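Home Projects Notes Gallery Contact

Gripper trials: cutlery, plates and four sets of fingers

4 min read

We spent most of the fall trying different fingers on the same arm to see which of them could clear a table setting. The arm stayed the same throughout, and so did the wrist camera and the controller. Only the fingers and the finger mounts changed. The test items were ordinary kitchen things: forks, spoons, butter knives, side plates, dinner plates and shallow bowls. Each set of fingers got 17 items in a fixed order, and the whole order was repeated until we had enough tries to say something useful. In all we logged 877 grasp attempts between September and the end of November.

A few notes on the setup before the gallery. The arm is driven from a desktop controller over a wired connection. Grip force was set once for each set of fingers and then left alone. We did not tune for single items, though it was tempting with the butter knives. Mi-kyung Ma ran the arm for most of the sessions and wrote the scoring sheet. A try counted as good if the item left the surface, stayed in the fingers through a quarter turn of the wrist, and came down in the tray.

The fingers were these:

Clokari flat pads. Wide, soft and forgiving. They did well on plate rims and badly on anything thin lying on a hard surface. The pad edge is too thick to get under a fork handle, so the fingers closed over the top of it and slid off. We would use them again for cups and bowls.

Breven tapered tips. Narrow, stiff fingers that come to a point. Best of the four on cutlery. They can reach down on either side of a fork without pushing it away first. They are less happy with plates, where the small contact area lets the plate swing.

Sproģis two-joint fingers. The second joint curls in as the finger closes. Good on round handles. Slow, and the joint needed cleaning after every long session. One cable tie broke in the second week and we lost an afternoon to it.

Mosport ribbed fingers. The ribs bend around whatever they touch. They picked up more kinds of items than any other set and held most of them loosely. The quarter turn was where they lost points.

What we learned about the camera

The wrist camera sits close to the fingers, and for cutlery that is mostly a good thing. The last inch of the approach is the part that matters, and a camera placed overhead loses it behind the arm. We tried an overhead camera for 9 sessions and went back to the wrist view for the rest.

White dishes are the hard case. A large plate gives the camera very little to work with once it fills the view. Distance is difficult to judge, and both the people driving the arm and our simple edge finder tended to stop too high. Polished metal makes it worse. The highlights on a fork neck move as the wrist moves, and the edge finder would jump from the real edge to the highlight and back. Colored handles helped a lot. Once we had the handle, we could work back along it to the neck and the head.

We also tried dimming the lamp over the table. It cut down the glare on the metal, but it made the shallow curve of the bowls even harder to read, and we put it back to full for the scored tries.

What we learned about forks

Grasp point made more difference than finger type. Handle grasps were steady when the handle was raised off the surface, for example when the fork leaned on a rim. Neck grasps worked at almost any angle with the narrow fingers. Grasping at the tines was the least certain. A finger can ride up on the outer tine, and the fork rolls. We kept tine grasps in the test anyway, as a fork in a real sink or on a real table does not always offer its handle.

Closing speed matters here too. Slower was better up to a point, and past that point the fork had time to creep along the plate ahead of the fingers.

Still to do

Repeat the plate series with a matte dark plate. Try a thin rubber sleeve on the narrow tips. Move the scoring sheet out of paper, where it has been since the first day. Find out why the controller drops its force setting after a restart, which caught us twice.

The gallery

Fork on white: black fingers with pointed tips, closed to a narrow gap at the tines. The orange handle is off to the right.

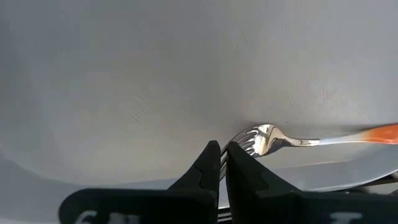

Mi-kyung Ma would put the rubber sleeve first on the list above, ahead of the dark plate. Her view is that stiff tips on steel will always slip a little at the tines, and that a better camera view only tells you sooner that it is happening. She would also like the quarter turn made a half turn in the next round, so that the loose grips show up faster.

Recent items
Finger mounts: printed or machined
Notes on wrist camera cables
Scoring sheet, second version
Cups and mugs, first results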